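Dropped frames, two clocks and a patchwork cloth

October 17, 2022
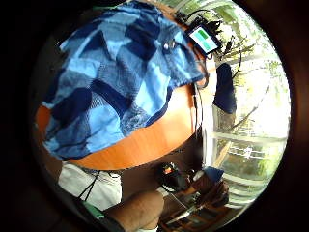
I spent most of the weekend on the timestamp problem in Larnness, which is the small set of tools I use to record and replay demonstrations. I first noticed it in April and put it off, as the symptom was mild. Gripper width and video drifted apart over a long recording, and if you only looked at the first few seconds everything lined up.

The cause is that I had two clocks. The video frames were stamped by the camera when the exposure ended. The gripper readings were stamped by the host when the packet arrived. I lined them up once at the start of each recording and then trusted them. The two clocks don't run at quite the same speed, so the error grows. On short tasks like picking up a block it hardly matters. On cloth it does, because a fold takes a long time and the moment the fingers close is the part the policy has to learn.

The recording I used for testing was one with the blue patchwork cloth on the orange wooden table. It is a hard piece of fabric for the software. The squares run from pale sky blue to deep navy, and my edge detector takes the lines between patches for the edge of the cloth. It also had the window to deal with. The daylight in that direction is overexposed, and auto exposure keeps reacting to it whenever the view swings that way. I have now locked the exposure for each session, and I would suggest doing that before you try anything clever.

The log for that recording had 687 video frames and 684 of them had a matching gripper reading. I had assumed the other three were at the end, where the writer shuts down. They were in the middle, all in a row. The disk writer was blocking the thread that reads the serial port, so the readings piled up and the oldest were thrown away without a warning. I moved the writer to its own process and made the queue log an error when it is full.

For the clocks I now fit a line between camera time and host time over the whole recording, and throw out the worst points before fitting. It runs after recording, so there is nothing to go wrong while I'm holding the gripper. I tried doing it live with a filter and it worked, but it was one more thing to tune and I didn't need it.

The second thing I changed was the mask for the fisheye image. The picture is a disc with black all around it, and I was feeding the whole square to the network. Stirnitz, the training code, now crops to the disc first. I also stopped undistorting the image. The table edge comes out strongly bowed, and I used to straighten it out of habit. The policy doesn't care, and the straightened version lost detail toward the rim.

The cloth edge is still not solved. I replaced the edge detector with a small segmentation model, and it does fine on the patches, but it struggles with dark cloth in the background. There is a navy cloth hanging to the right of the table, and it is close enough in color to the darker panels that the mask sometimes takes in both. More labels would probably help. I may try using the previous mask as an extra input first.

The fixes are in version 2 of the recorder. Old recordings need to be converted, and the script for that is in the tools folder. It does not change the original files. If a recording has no host times for the video it will be skipped and listed at the end.

Next is the replay viewer, which still reads the old format and crashes on the new one.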